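3.2 Floor colour and the reading of room size

The second part of the study looked at how people judge the size of a room when the floor and the walls differ in tone. Earlier work in housing research has mostly dealt with walls and ceilings. Floors have had less attention, although in a small flat the floor is often the largest plain surface a tenant sees on first entering, and it is the one that tenants are least often allowed to change.

We put the question to tenants on the Garkgate estate, where the flats were refitted in stages and the same floor plan can be found with pale, mid-toned and dark floors. A total of 409 tenants returned the form. Each was asked to estimate the length of their own living room by eye, to say whether they thought of it as large or small for its purpose, and to name the one surface they would alter if they could. The forms were handed out in May and collected by Jeferson Coutinho, who also measured the rooms.

Tenants with dark floors tended to guess short. The effect was strongest where the walls were grey and weakest where they were white or cream. Where a dark floor met a dark wall, several tenants wrote that they found it hard to judge how far off the corner was, mainly in the evening. A plain floor seems to add to this. Boards and tiles give the eye something to measure by, and tenants with visible joins in the floor made smaller errors whatever the colour. Figure 4 shows a pairing of the kind discussed here.

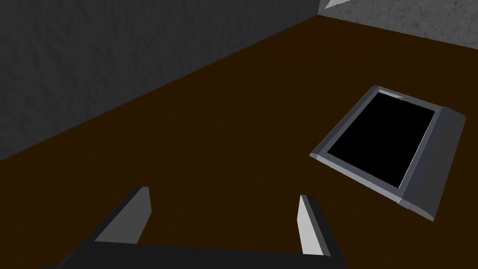 Figure 4. Plain dark brown floor meeting a dark grey wall and a lighter grey wall. Rendered view from above.

Furniture made less difference than we had expected. We had thought that a well-filled room would be judged more accurately, as the pieces in it have familiar sizes. This held for beds and dining tables but not for low seating, which tenants often described as larger than it was. Rugs helped a little. A rug with a clear border gave tenants a known length to work from, and those who owned one often said on the form that they had used it.

When asked which surface they would alter, most tenants with dark floors chose the floor. Tenants with pale floors were more divided, and a fair number chose the ceiling or said they would leave things as they were. Cost did not come into the question, and we would not want to read too much into the answers — a wall can be painted in a weekend, and a floor cannot.

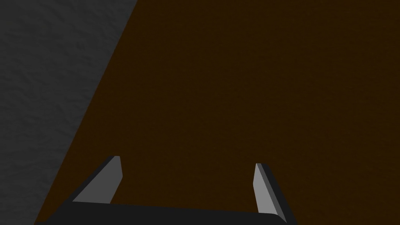
There are limits to what can be drawn from one estate. The refitting at Garkgate was not done at random: the ground-floor flats were finished first and got the darker covering, so floor colour and storey are partly tied together. Lower flats also receive less daylight. We tried to allow for this by comparing only flats on the same side of each block, but 13 of the forms gave no flat number and had to be left out of that comparison.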